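Brewhouse and Cellar Safety Inspection: Checklist with Comments
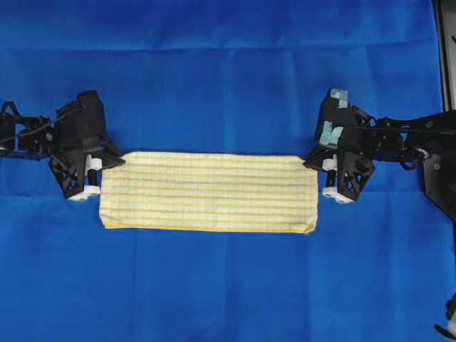
Wukik Brewing, Cellar and Packaging Department

Date of inspection: May 29, 2024
Inspector: Beca Lloyd
Accompanied by: Eero Nurmi, cellar lead
Areas covered: mill room, brewhouse, fermentation cellar, cold room, keg line, chemical storage
Ratings: OK, Minor, Action, N/A

Items rated Action must be closed before the next brew in the affected area. Items rated Minor carry over to the next inspection if still open.

1. Mill room

1.1 Guards in place on mill rollers and auger drive: OK
1.2 Lockout point labeled and reachable: OK
1.3 Grain dust on ledges, light fixtures and conduit: Minor
Comment: Dust on top of the conduit run behind the mill. Floor and hopper are clean. Vacuum only, no compressed air.
1.4 Magnet on grain inlet cleaned and logged: OK
1.5 Bags stacked below shoulder height: Minor
Comment: Wheat malt stacked one layer too high on the left pallet. Restacked during the visit.

2. Brewhouse

2.1 Kettle manway interlock stops agitator when opened: OK
Comment: Tested twice with water in the kettle.
2.2 Burn hazard signs on kettle, hot liquor tank and heat exchanger: OK
2.3 Hot side hoses rated for temperature and free of blisters: Action
Comment: One hose at the whirlpool outlet is soft near the clamp. Tagged out. Replacement is to be the same rating as the other Horgan hoses on the deck, not the shorter one hanging by the sink.
2.4 Deck grating secure, no missing clips: Minor
Comment: Two clips missing at the top of the stairs. Grating does not lift under foot but moves sideways.
2.5 Steam line insulation complete: OK
2.6 Emergency stop tested: OK
2.7 Floor drains clear: OK

3. Fermentation cellar

3.1 Pressure relief valve fitted to every tank: OK
3.2 Relief valve test tags current: Action
Comment: Tag on tank 14 shows the last test but has no signature. Treated as not tested. Tank is empty and stays empty until the valve has been pulled and bench tested. All other tags were signed in April.
3.3 Vacuum relief checked before caustic cycle: OK
Comment: E. Nurmi walked through the sequence from the written procedure. Step order on the wall copy does not match the binder copy. The binder is correct. Reprint the wall copy.
3.4 Fixed CO2 monitors powered and displaying: OK
3.5 CO2 alarm sounds at low and high set points: OK
Comment: Test gas used on both monitors. The horn in the corridor is hard to hear with the glycol pump running. A strobe was requested at the last inspection and is now on order from Plikeo.
3.6 Personal CO2 meters charged and in the rack: Minor
Comment: One meter missing from the rack, found in the office. Return to the rack at end of shift.
3.7 Confined space permits complete and filed: OK
3.8 Blow-off buckets clear of walkways: OK

4. Cold room

4.1 Door opens from inside with the latch engaged: OK
4.2 Ice on floor or threshold: OK
4.3 Racking beams free of dents, load plates visible: Minor
Comment: Load plate on the rear bay reads 2457 lb per level and is partly covered by a pallet label. Remove the label and keep the plate clear.
4.4 Refrigerant leak detector status light: OK

5. Keg line

5.1 Light curtain stops the line: OK
5.2 Keg washer rinse temperature at or above set point: OK
5.3 Regulators and gauges undamaged: OK
5.4 Kegs inspected for spear wear and damaged chimes: OK
Comment: 104 kegs in the last received lot, 570 in the fleet according to the asset list. Three from the lot were set aside for spear replacement. Asset list was not updated. Update before they leave the building.
5.5 Cylinders chained: OK
5.6 Hearing protection available at the line entrance: Minor
Comment: Dispenser empty. Spare box is in the supply cabinet.

6. Chemical storage

6.1 Acid and caustic stored apart with separate spill trays: OK
6.2 Safety data sheets present for every product on the shelf: Action
Comment: No sheet for the Flimitus line cleaner. Product removed from the shelf until the sheet is in the binder.
6.3 Eyewash flow and temperature: OK
Comment: Ran for the full test period. Log signed.
6.4 Face shields and long gloves in usable condition: Minor
Comment: One pair of gloves stiff at the cuff. Discarded.
6.5 Secondary containers labeled: OK
6.6 Ammonia refrigerant signs: N/A

Open actions

2.3 Replace whirlpool outlet hose. Owner: E. Nurmi
3.2 Pull and bench test relief valve, tank 14. Owner: E. Nurmi
6.2 Obtain data sheet for line cleaner. Owner: B. Lloyd

Carried from previous inspection: corridor strobe (see 3.5). Closed from previous inspection: stair handrail, cold room door heater, second eyewash sign.

Report errors in this checklist to the inspector in writing. Do not correct the posted copy by hand.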